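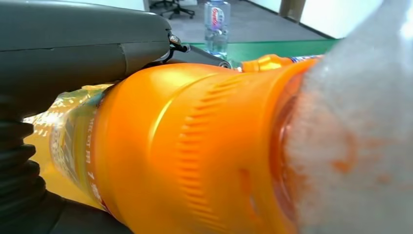
The calibration holds well enough, but the cable will wear through long before the joints do, a reader wrote in response to our first notice of the Grekix Wrist Service Kit last September. The comment was a fair one, and the present review was extended to cover cable routing as well as calibration and cleaning.

Grekix Wrist Service Kit, second edition
Reviewed by the Equipment Office, Brultham Technical Center
April 1, 2026

Scope

The kit is supplied by Yammine for the care of small arm-and-gripper cells with a camera mounted at the wrist. It contains a set of hex drivers, a torque driver, a calibration card, feeler gauges, cable clips, lint-free wipes, a tube of joint grease, and a printed manual. The price to member institutions at the time of purchase was $210. The Center bought one kit and used it on the tabletop handling cell in the Cidside building, where the arm picks up plastic bottles and soft goods from a green table. The cell completed 1,051 picks during the review period.

Setup

The manual directs the user to begin with the finger bracket, and this is the right order. A bracket that has shifted slightly will make every later camera adjustment wrong. The torque driver is small enough to reach the bolt at the end of the linkage without removing the housing. Our earlier driver was not, and the change alone saved about 9 minutes at each inspection.

The calibration card is less satisfactory. It is printed on glossy stock, and under ceiling lights the glare hid part of the pattern at two of the five required positions. Staff obtained a clean reading only after turning off the nearest row of lights. A matte card should be supplied. Until one is available, users are advised to print the pattern on plain paper and mount it on a stiff backing.

The kit also makes no allowance for objects held very close to the camera. A large, bright bottle can take up most of the view at the wrist, and exposure settings chosen with an open gripper did not suit a full one. The Center now sets exposure twice, once with the fingers empty and once with a glossy bottle in the grip, and records both values on the cell card. The manual mentions only the first.

Cable routing

The clips are the best item in the box. On our arm, a thin black cable loops over the joint between the housing and the bracket and then passes behind the shell. The loop must be long enough for full travel and short enough to stay clear of the fingers. The manual gives a recommended loop length for three housing sizes, and the figure for ours was correct. No rubbing was found on the cable jacket at the end of the review.

Two clips lost their grip and had to be replaced. Spares are included, but they are not sold separately, and Yammine should consider changing this.

Cleaning and routine care

The kit recommends that the bellows be wiped along each ridge every 200 picks. Staff found this interval too short for a carpeted room with light use, and the work is slow. Lint from soft goods gathers at the finger pivot far sooner than it does on the bellows. A more useful schedule would treat the two parts separately. We now clear the pivot at the start of each session and wipe the bellows once a month.

Grease should be applied only where the manual shows it. The tube has a wide tip and delivers more than the joint needs, so excess should be removed before the fingers next close on anything absorbent. Drinks bottles should be checked for tight caps before they are placed on the table. The wipes in the kit are suited to dust and will not remove dried syrup.

Documentation

The manual is clear and is printed large enough to be read beside the machine. The fault table on its last pages omits one common entry, a slow drift in grip position after a change of fingers. Yammine confirmed by letter that a corrected page is in preparation.

Recommendation

The kit is approved for purchase by departments operating a single cell of this type. Departments with several cells should order one kit and additional torque drivers, which are listed under their own part number. The approval does not extend to the calibration card, and the printed substitute described under Setup should be used in its place. Requests to borrow the Cidside kit may be sent to the Equipment Office.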